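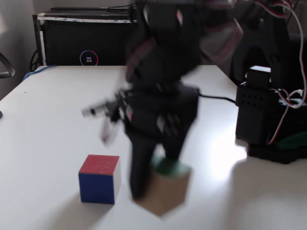 **How many demonstrations do we need before training is worth trying?**

Fewer than most people expect for a first attempt, and more than most people want to record for a good one. In this course we train a first policy on 300 episodes, look hard at where it fails, and then record more in exactly those spots.

# Handout 3: Collecting demonstrations

I love this part of the course. You get to teach by doing, and a week later the arm shows you what you taught it, bad habits included!

## What one episode is

An episode starts when the arm is at its rest pose and ends when it is back there. In between, you pick up one cube and put it down where the task card says. Everything gets saved together: joint positions, gripper commands, camera images and the text of the task card.

Keep the wording on the card fixed. "Move the red cube left" and "push the red one over" may mean the same thing to you, but we want that kind of variety added on purpose, in week 5.

## Before you record

- Run 3 practice episodes and delete them.
- Check that both joint logs and images carry timestamps. A small offset between them will quietly ruin a whole session.
- Change the starting positions of the cubes between episodes. Turn them, too.
- Leave the camera alone once you've started. If it gets bumped, begin a new session folder.

## Speed and blur

Fast swings smear the arm in the images, and the gripper is usually what you lose first. Move briskly across open table if you like, then slow down well before you reach a cube. The approach is where the policy has the most to learn — give it clear images there.

Don't stop dead in midair to think, either. A policy trained on pauses will learn to pause, and it can get stuck doing it. Plan the move first, then go.

## Keep, mark or toss

Keep episodes where you missed a grasp and fixed it smoothly. They're wonderful data! Mark them `recovery` in the notes column. Toss anything with a dropped connection or a hand in view.

Jinfeng Fang's group ended last year with 452 episodes after cleaning, and their recovery examples made a bigger difference than any setting they changed.

## For next time

Bring your session folder and one episode you aren't sure about. Anqi Cai will go through the borderline ones with us at the start of lab.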